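Home | Issues | Working Papers | About

28th January
By the Plava Household Studies Group

4. Where Things Get Put Down

Our survey of 340 kitchens began with a simple question: when people buy more storage, do they use it? Most told us they did. The diaries they kept through July told us something else. In 266 of the homes, the cabinets held things that had not been touched all month, while the counters held the mail, the keys, the vitamins and, in one home, a trombone.

We call this surface drift. An object that is used daily moves toward the nearest flat place and stays there until company is expected. Drift was strongest in homes that had recently been remodeled, which will please no one who has recently remodeled. The Gilmartin apartments, built with four extra cabinets per unit, were no tidier than the older Eltix block next door – they were only harder to find things in.

Counter material mattered less than its owners hoped. Residents with stone counters said they kept them clear to protect the finish. Their diaries mention the finish often and clearing very little. Cabinet color had no effect we could measure, though dark interiors were blamed for more than 900 lost lids.

Depth was another matter. Households with deep, recessed cabinets gave up on the back half within weeks and treated the front as a shelf. The rendered kitchen in Figure 4 pairs a navy cabinet, dark inside, with a marble surface.
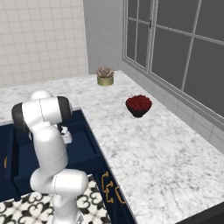
Word count: 266

Figure 4. Rendered kitchen with navy cabinet.

We asked residents what would help. The usual answer was another cabinet. A smaller group wanted a hook by the door, and those who put one up reported fewer lost keys and a great many coats on the hook.

Related
Flaltasero Drawer Diaries: A Second Look
The Junk Drawer as Archive
Lids Without Pots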